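Walkaround checklist, two-arm cell, Getesdale - February round, with my comments

I did this one at 4 with Nayeli Quezada reading the items off to me. Same list as last time, plus the wrist camera line Dulce Zavala wanted added!

1. E-stop in reach of the operator - OK.
2. Joint covers and screws, both arms - OK, nothing backed out.
3. Cables off the floor - NOT OK. Come on, folks, we talked about this! Loops all over behind the base. Tie them up or tray them.
4. Camera bracket tight, cable has slack - OK, but I'd like a clip on that black cable.
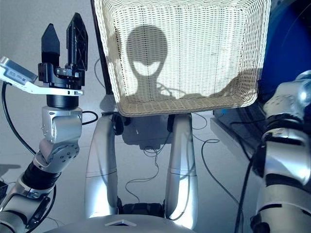 Items 3 and 4. Basket up, loose cables on the floor behind.

5. Arm speed held to 80 for cloth work - OK, Abundio Cisneros showed me the setting.
6. Fingertips checked for burrs and snags - OK. Please do this by feel with the power locked out (knits catch on everything).
7. Wrist view usable for the operator - needs work. Way too much blur on the move, so slow down near the basket.

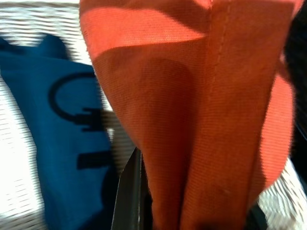
Item 7, wrist view. Orange-red cloth at the fingertip, dark blue one to the left.

8. Log sheet signed - missing one, Perla Barajas is chasing it.

Recheck on 3 and 7 before the Pleteck job starts, please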